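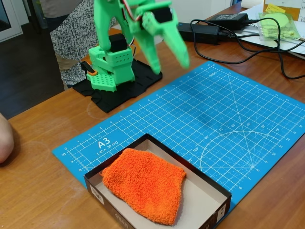 Leonie Steiner wrote to us that the first edition of this section went too fast over the towel, and that she had folded hers four times before it would lie flat in the box. We have written it again with smaller steps.

Section 6. Preparing the table and packing a towel

This section is for the person who prepares one place at the packing table. Please read it to the end before you begin. The orders for Semlow and Canside are packed in the same way, only the labels are different.

6.1 What you need

One cutting mat, size A3 (45 x 30 cm)
One open cardboard box
One terry towel
The order sheet

6.2 Laying the mat

1. Wipe the table with a dry cloth. Crumbs under the mat make small hills, and you will feel them later when you fold.

2. Lay the mat with the printed side up. The grid and the protractor arc must be visible.

3. Turn the mat until its long edge is parallel to the edge of the table. Press each corner with your palm.

Note: The mat has a scale in inches. All measures in this guide are in centimetres. If you measure with the mat, look first which scale you are reading. Two people in our team have made this mistake, and I was one of them.

Caution: Do not put hot cups on the mat. The material bends and it does not become flat again. Keep it also away from a sunny window, especially in June.

6.3 Placing the box

4. Open the box and fold all flaps to the outside or, if it is a box with separate lid, put the lid under the table.

5. Look inside. The inner side must be clean. A pale interior shows every mark, so please use clean hands and no pen near it.

6. Put the box directly in front of you. It may overlap the near edge of the mat a little, but it must stand steady. If it rocks, pull it back until it stands fully on one surface.

Note: Labels on the outer walls stay where they are. Do not remove a label to make the box look nicer. Efren Cabanatuan needs them when he checks the shelf on Monday.

6.4 Folding the towel

7. Shake the towel once, away from the table, and lay it open. For a large towel you can use the free part of the table as well as the mat.

8. Fold it in half along the long side. Use the lines of the grid to see if the edges run straight.

9. Fold it again, this time across. Smooth it with the flat hand from the middle to the outside - never from one end to the other, or the layers slide.

10. Compare the folded towel with the box. It should be a little smaller than the inside. If it is too wide, open the last fold and make it in thirds.

Caution: Terry cloth has loops, and the loops catch easily. Take off rings and bracelets before step 7. If a loop is pulled out, do not cut it so near to the fabric that you make a hole. Put the towel aside and tell Imelda Tagle.

6.5 Putting the towel in the box

11. Lift the towel with both hands from underneath. Let it down slowly with the closed fold towards you.

12. Push the corners of the towel lightly into the corners of the box. A perfect rectangle is not necessary. The towel should fill most of the space and should not stand higher than the walls.

13. Leave the box open. It is closed only after the order sheet is signed.

6.6 If something is not right

The towel comes up in the middle: there is air between the layers. Take it out, repeat step 9 and put it in again.

The walls of the box bend outwards: the towel is folded too thick. Go back to step 10.

There is fluff on the mat: use a slightly damp cloth, then a dry one. Fluff on a dark towel is difficult to remove, so pack the dark colours first if you have a mixed order.

One shift packs 20 boxes at each place. Please do not prepare more in advance - the towels become flat when they wait too long under each other.

For closing and taping, continue with section 7.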